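Print this page | E-mail this page
Shares: 213 | Comments: 3

Grindstead Simulation Cell Guide
Section 23: Clearing a missed grasp

Fault 1809 means the gripper was told to close on a part and the controller can't confirm a hold. In the sofa layout it comes up most with thin parts such as the yellow stick. Work through the steps in order.

1. Press Pause. Do not press Reset yet – Reset wipes the joint log.

2. Open the wrist camera view and find the part. A stick that lies between the fingers in this view may still be clear of both pads, so don't take it as held. 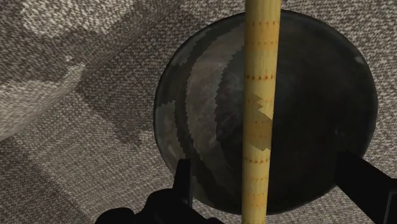

3. Check the contact readout for each finger. If both read zero, there is no grasp. Go to step 4. If only one reads zero, open the gripper first.

4. Raise the arm straight up at low speed until the fingers are well above the seat. Do not swing it sideways while it is low.

CAUTION: On a real arm, keep hands out of the work area until the drive is off. Clearing the fault does not cut power.

5. Switch to the room camera. The gripper should point straight down with its fingers open, and the bowl and the stick should both be on the seat cushion.

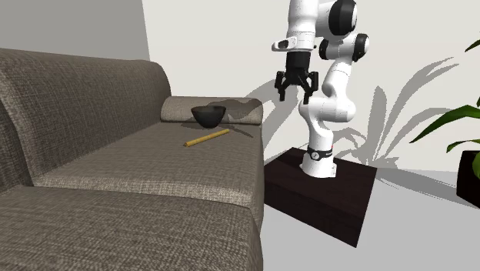

If either part has gone to the floor, reload the layout. If both are on the seat, save the joint log, clear the fault and run Find Part again before the next try.

NOTE: Jagged edges in the wrist view come from the render setting and do not cause this fault.

6. If 1809 returns after 3 tries, stop the job and send the log to Remeck support.

Comments (3)

Pendo Mwakyusa: Step 1 should be in bold. I hit Reset and lost the log.

Rugemalira: Same fault with the Dimeo profile. Lowering the close speed cleared it for me.

Pendo Mwakyusa: Thanks, will try that – which speed did you end up with?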